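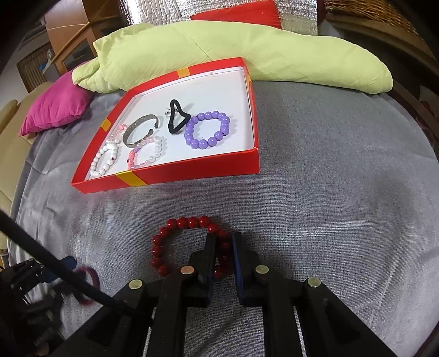
Elastic bracelets should lie flat in a shallow box and never hang on a hook, a reader wrote after last month's page, and hers have kept their shape for years that way. She added that she restrings the heavy ones every other winter whether they need it or not.

November
By the Brosell page editor

The bracelet box

We agree with her about the hooks. The Brosell page has covered button tins and scarf drawers, and this time the subject is everyday bracelets: the beaded kind on elastic, a stiff cuff or two, and whatever else ends up in with them. Most of it is worth very little. It still gets worn more than anything in the good jewelry case, so it may as well be kept where it can be found.

Dark red round beads, glossy, on the gray. The pink and white, the lavender and the silver cuff are in the red lid with the yellow-orange bands.

Notes on the box

A shallow lid works better than a deep box for this. In a deep box the bracelets pile up and the one you want is always at the bottom. With a lid you can see nearly everything at once, and it slides under a bed or onto a closet shelf. A white lining helps too. Dark beads show up against it right away, and so does any grit or broken thread that needs to be tipped out.

Gift box lids are the usual choice. The Mallavus shop sells a divided tray for the same job, and we tried one for 3 weeks. The sections were too narrow for large beads. A ring of big round beads wants to lie in a full circle, and if it is squeezed into an oval the elastic takes a set. The tray went to the sewing table, where it holds bobbins.

Notes on the beads

Large beads go at one end, flat, with nothing on top. Faceted beads can scratch softer ones if they are stacked and the box gets moved a lot. We have let them overlap in a box that stays put and have not seen much harm from it — but in a suitcase each one goes in its own small bag.

Pale beads pick up lotion and look dull after a summer. A damp cloth is enough. Do not soak anything strung on elastic, as the water sits inside the holes and the cord stays wet long after the beads feel dry. Lay the bracelet on a towel overnight before it goes back.

Stretch cord is cheap. A Koutsoukos spool costs 900 cents at our local craft counter, which is how the sign has it, and one spool has done 20 bracelets here with some left over. Pull the cord a few times before stringing so that most of the stretch comes out first. Skip this and the bracelet will gap in a month. Tie a surgeon's knot, put a dot of glue on it, and let it dry before you tug the knot into the nearest bead.

Notes on the metal

A cuff is better off standing on its edge than lying under other things. It takes less room that way and it will not get pressed out of shape. Textured metal hides small scratches but holds tarnish in the low spots. A soft toothbrush and a little dish soap will get most of it.

Keep cuffs off the elastic. A rough edge can nick the cord, and the cord usually breaks at the nick, usually in a parking lot.

Notes on hair ties

They get in. A hair tie comes off the wrist at the same time as the bracelets and goes into the same box. We used to take them out and now leave one or two, as that is where people in this house look for them. If yours has a metal clasp, put it toward a wall of the box so it does not rub the beads.

From the mail

Two letters asked about bead size. The Butimov wholesale list we order from has 600 colors, and the sizes run in millimeters. For an adult wrist we like 8 or 10. Anything bigger looks fine but knocks on the desk when you type.

Another letter asked what to do with a single leftover bead. String it as a spacer in the next bracelet, even if the color is off.

Necklaces are next. They need a different box, and we have not settled on one yet.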